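Workshop notebook, bench 2
2019-05-30
Entry by Yuzuki Miyazaki

Right arm dropped out again during the cable sorting task. Third fault of this kind since we moved the code over to the Brillano controller. Writing it up properly this time because the last entry only says "arm stopped, restarted".

What the log gives: wrist joint overcurrent on the right arm at cycle 1679, then a position error, then the arm went limp for a moment before the brake logic caught it. The left arm carried on with its own motion for 800 ms after that. It should have stopped at once. I care more about that part than about the overcurrent.

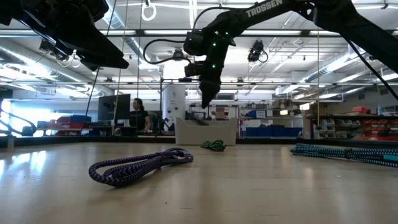 Overcurrent first. The limit on the wrist was set to 1000 mA by Tetsuya in October and has not been touched. My guess is drag from the wiring. The black cable off the right wrist swings out in a wide curve when the arm is above the bin, and if it snags or pulls tight on the way back the motor has to work against it. I can't show that from the log. Tried the same path by hand with the power off and felt a slight tug near the end of the reach.

Next, the late stop. The two arms are meant to share a stop line through the Torkirix relay. With the relay cover off I found the shared line wired to the right-hand input only, so the left arm was waiting on the software timeout.

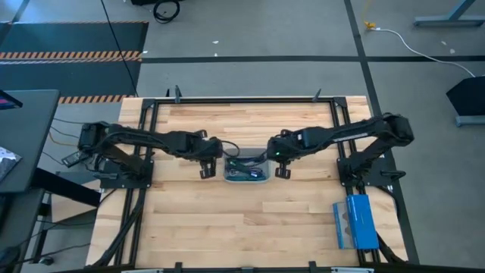
Riku Minami disagreed about the relay when I read this out, and said the timeout should never have been that long whatever the wiring was doing, as 200 ms was agreed when the bench was set up. Fair point. I looked, and the config from Plaramura still has their default in it. Both need fixing.

Until the stop line has been rewired and tested, the arms run at reduced speed and hands stay outside the rails whenever the drives are on. That includes picking up dropped cables. 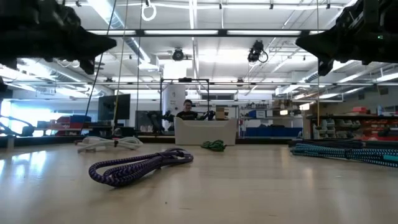
To do

Rewire the shared stop to both relay inputs (me).
Timeout down to 200 ms, and check it survives a reboot (Riku M.).
Re-route the right wrist cable, more slack at the last clip. Takumi has clips.
Log motor current at the wrist for a full run before anyone raises the limit.

Ran a few slow cycles after lunch with the old wiring still in, one hand on the stop button. No fault.

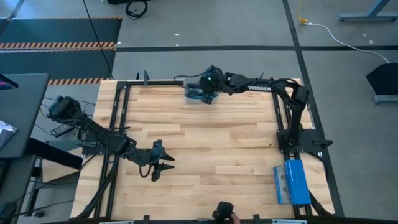 Slow cycles don't tell us much, though, as the overcurrent has only come up at full speed. I'll leave the limit where it is and repeat the run once the wrist cable has been moved. Relay cover is in the top drawer with its four screws in a bag.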